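Line drying indoors in winter, with numbers

Jan 14, 2026

The flat has no outside space and the landlord's rules forbid anything on the balcony rail, so from October onwards all the washing dries in the back bedroom. Last winter that room grew a patch of mould behind the wardrobe. This winter I have been weighing the laundry.

The method is dull. I weigh each load dry before it goes in the machine, weigh it again when it comes out, and take the difference as water. The scale is a Studen luggage scale hung from the door frame, which reads in steps of 10 g and drifts a little when the battery is low. Everything goes into the same cotton bag and I subtract the bag.

The first thing I wanted to know was how much the spin speed matters. The machine is a Fesano that came with the flat. It offers 1000 as its top speed and drops to something slower if it decides the load is unbalanced, without showing this on the display. A mixed cotton load spun at 1000 came out holding a bit over half its own dry weight in water. The same load at the slow setting came out holding close to nine tenths. That difference is nearly a litre and a half, and all of it ends up in the air of the bedroom, then on the window, then behind the wardrobe.

A second spin is worth having. It takes 11 minutes on this machine and removed another 300 g from a load of towels. I tried a third and got almost nothing, within the error of the scale. Synthetic things barely change after the first spin and I no longer bother with them.

Thin cotton is the easy case. A T-shirt spread out over one layer dries overnight at 18 degrees with the door open. Folded double over a rail it is still damp along the fold the next morning, and the seams at the shoulder and hem are later than everything else. I now test the seams and ignore the rest.
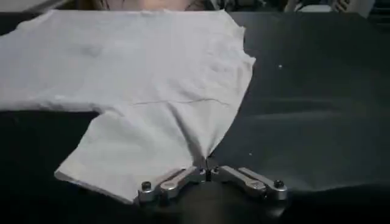 White cotton T-shirt, partly folded.

Jeans are the hard case. The waistband and pocket bags are the last parts to dry by a long way. Turning them inside out at the halfway point saves several hours. Hanging them from the hems, with the waistband at the bottom, made no difference I could measure, although Benvinda Aguiar downstairs swears by it and her jeans do look better than mine.

The dehumidifier is a Leitão compressor model, bought second-hand in August when they are cheap. Its own meter is optimistic, so I put a plug-in one on it as well: 391 watts with the compressor running and very little with only the fan. At 18 degrees it collects a full tank in a night with a load on the airer. At 13 degrees it spends much of its time defrosting and the tank is less than half full by morning. Heating the room slightly therefore costs less overall than I had assumed, as the machine runs for fewer hours.

Placement matters more than I expected. With the outlet pointed along the airer from the end, the nearest rail dried first and the far one lagged by half a day. Moving it underneath, blowing upwards, evened this out. Leaving a gap of one empty rail between garments did more than either — it also means 3 small loads a week where I used to do two large ones.

Airers themselves are much the same. I replaced a bent one with the wide Larkelau, which has thicker rails and so leaves a gentler crease, but the hinges are plastic and one is already whitening where it bends. The spare hinge is sold only as part of a set of four.

Still to do: sheets, which I have been avoiding because they cover the whole airer and block the air, and a proper look at the corner behind the wardrobe. The wall there measured 14 degrees this morning with the room at 18, and I have pulled the wardrobe forward by the width of my hand until I can get a better idea of how damp it is.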